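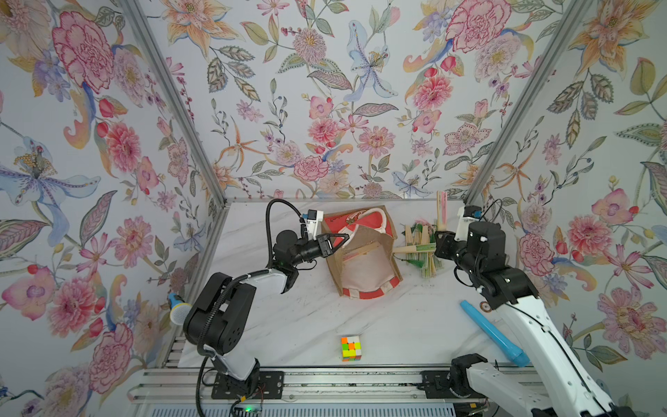
Attachment 1: cell 2, left gripper at the bag, fixed camera view.

Ticket 805
Site: Ferneck
Cell: 2 (twin arm, rail mounted)
Category: operating practice
Priority: normal
Status: open, awaiting sign-off

Reported
Left arm stopped on a force limit during a bag pick. Log shows contact on the lower finger, then a protective stop. Right arm held position. No damage logged.

Checks
Gripper zero: within limits.
Wrist camera calibration: passed, last done in February.
Force limit: 40 N, as set in the Preltov cell rules.
Cable slack at left elbow and wrist: loop present above the wrist, no snag in the log. Recheck at full reach.
Item layout: bag on its side, upper centre. Cube, capped tube, microphone and bundle of sticks also on the table.

Finding
Rule 5 of the cell rules asks for a clear approach path to the target item. It gives no figure for soft or tipped items, so the operator used the one for rigid boxes. Approach height was too low for a bag with handles.

Action
1. Raise approach height for bags by 40 mm. Done.
2. Approach from the upper edge only, at reduced speed. Done.
3. Keep the idle arm parked until the moving arm has released. Already in force, restated on the Niveo task sheet.
4. Add soft items to rule 5. Draft sent to Batista for review.

Retest
5 picks, 2 with the bag upright and the rest with it tipped. No stops logged.

Outstanding
Wording of rule 5. Do not copy the new height to other cells before sign-off.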